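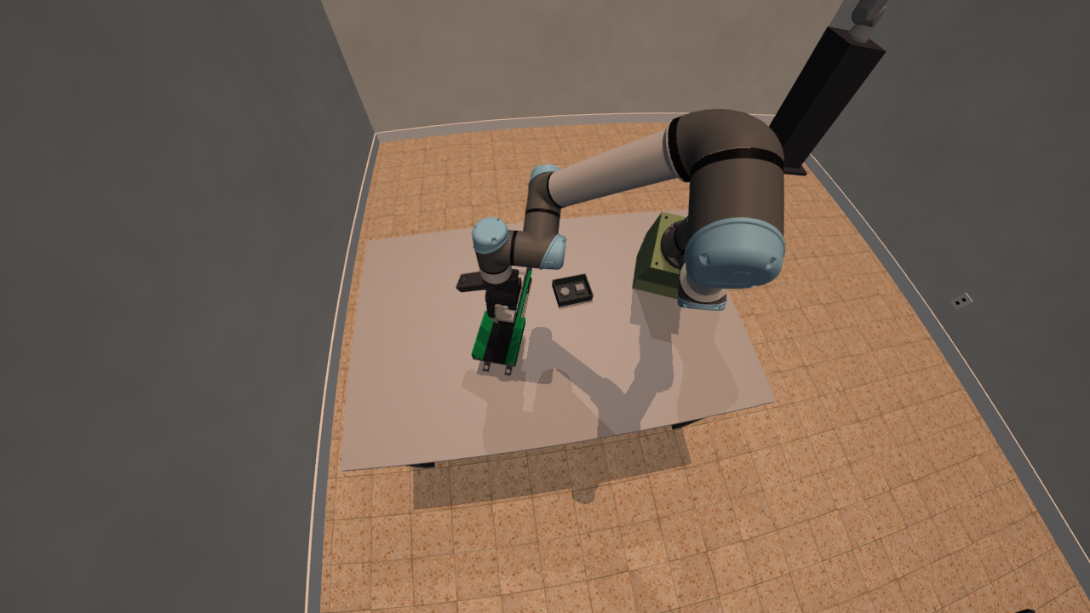

Skalura Bench Cell — setup and upkeep

Single-arm assembly cell. Arm on pedestal, gripper, green and black fixture, parts tray. Ships as a kit or as a simulation model, same layout either way. Order code 383.

What you get
Arm and olive-green pedestal, mounted to the right side of the table
Black gripper with flange adapter
Green and black fixture with two side panels
Small black parts tray with raised walls
Bolt pack, hex keys, spare flange screws
Model files for the Hulter viewer

Setup
Bolt the pedestal down first, arm second. Two people for the arm. Do not lift by the blue caps, they are covers and the notches will chip.
Level the table before anything else gets taught. If you move it later, reteach everything. Sorry.
Fixture goes left of center, feet flat on the tabletop. Tray between fixture and pedestal, under the long link. A slight rotation on the tray is fine as long as the pick frame matches it.
Teach four points: tray approach, tray pick, fixture approach, fixture place. Keep the approaches 30 mm above the part. Run at low speed untill the gripper clears both side panels every time.

Load the tray by hand. One part per pick position, no stacking.

Maintenance
Every 600 hours: check flange screws, wipe finger pads, look over the black rings at the joints for grit or nicks.
Every month: clean the fixture channel. Dry brush only, no oil, no compressed air near the wrist.
After any collision: stop, power off, check gripper square to flange, then re-zero. Don't skip the re-zero. Most of our support calls are this.

Common problems
Part drops over the fixture — worn pads. Swap both, not one.
Arm stops short at the tray — tray got bumped. Reteach pick.
Place drifts to one side — fixture feet loose or table out of level.
Wrist cap rattles — hand tighten a quarter turn. No tools.
Model loads but the gripper is missing — old tool file. Get the November one from the downloads page.

Spares
Finger pads, pair. Joint ring set. Cap set, light blue. Tray, black. All in stock, leaves the warehouse in 14 days or less. Pedestals are made to order by Penero, ask for lead time.

Questions on setup, Thư Ung. Spares and returns, Huệ Đàm. Please have you're order number ready.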